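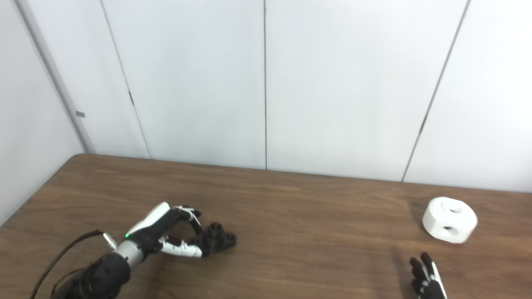 Szczepańska

Pilus Werero handheld console, reviewed after five months
2023-05-04

I bought the Werero in December, with my own money, and I have played on it almost every evening from then. It is a small handheld console for older games and for lighter new ones. I write this review for people who already have a computer or a big console at home and ask themselves if they need a second, smaller thing for the sofa and the train.

In the box you get the console, a short charging cable and a folded paper with the first steps. There is no case. For a device with two sticks that stand out from the front, I think a case should be included, even a simple cloth one.

The Werero weighs 241 grams on my kitchen scale. After one hour my hands are still comfortable, and this was my main complaint with the handheld I had before. The back is a little rough, so it does not slide. The four main buttons are soft and quiet - my husband can sleep next to me while I play, and he could not do it with the old one. The direction pad is the best part. In fighting games I can make the diagonal moves without thinking about them.

The sticks are less good. They are short and the travel is small, so in racing games the car turns more than I want. You can change the sensitivity in the settings, and I recommend to do it on the first day.
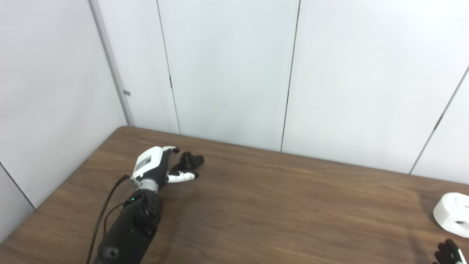 Battery and charging

The battery has 3,000 mAh. With old platform games it holds a whole weekend trip for me, if I lower the brightness. With newer three-dimensional games it is a different story, and I charge it every evening. The charging is slow and the cable is too short to play comfortably while it is connected. I use now a longer cable from my phone and it works without problems.

One thing I dislike strongly: the battery symbol shows only four levels. When it goes to the last one, you can have half an hour or you can have five minutes. I lost one boss fight this way, and I was not calm.

The menu and the library

The menu is simple. You see your games in one long row, with the cover and the date when you last played. With 20 games this is pleasant. I have now more than 100 on my card, and to scroll through them is tiring. There are folders, but you must make them on a computer, and the instruction for it is hidden on the second page of the Pilus support site.

Saving is fast. You press two buttons together and the game is stored exactly where you stopped. I have never lost a save with this method.

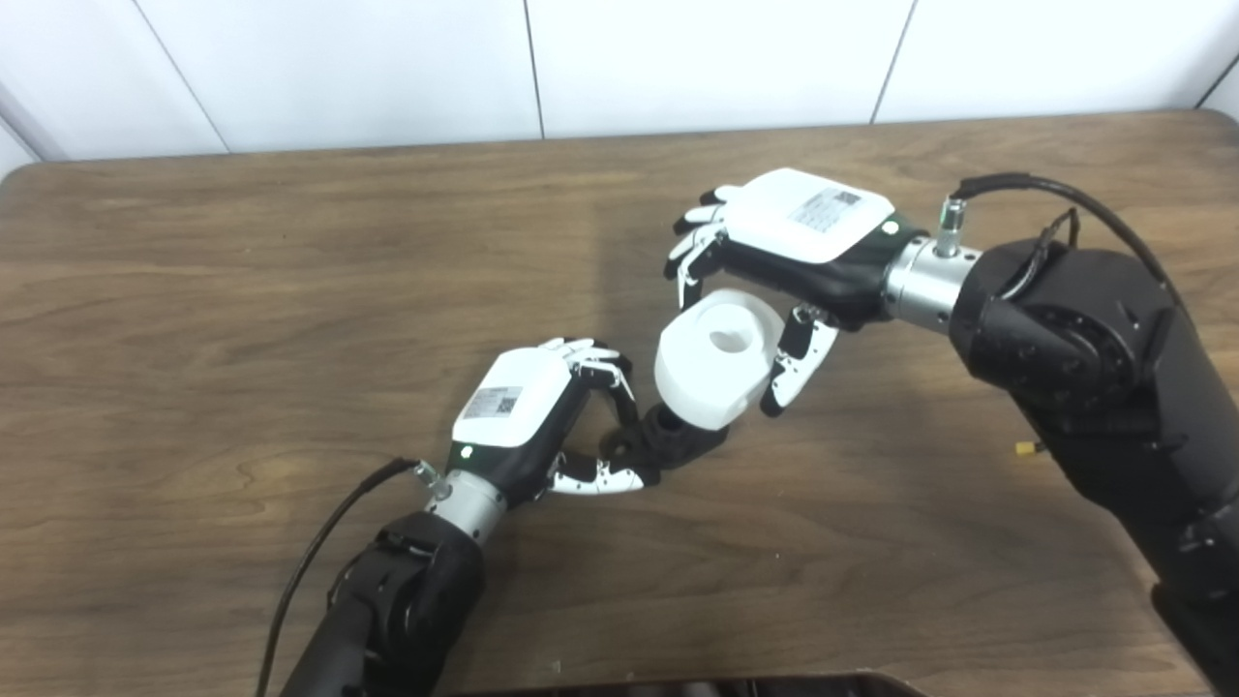 The screen is sharp and bright enough for a room with the window open, but its colors are not equally good. I tested it mostly with Griltham, a slow adventure game where you repair an old inn, and where you look at furniture for many hours. Blue and green are rich. Brown is the weak point: a tabletop like the one in the photo, with long grain lines in tan, medium brown and darker chocolate, becomes on the Werero almost one single tone. On my television the same kind of wood in Griltham has much more life. There is a "warm" mode which helps a little, but then the snow looks yellow.

Sound

The speakers are on the bottom edge and I cover them with my fingers when I play lying down. With headphones the sound is clean. The volume wheel is stiff, and I prefer it like this because it does not move in the bag.

Should you buy it?

If you play mostly old games with a direction pad, yes. If you want racing or shooting games, try the sticks in a shop before you pay. I give it four stars from five. I would give it more if Pilus changed the battery symbol in an update - I wrote to them about it in the spring and I am still waiting for the answer.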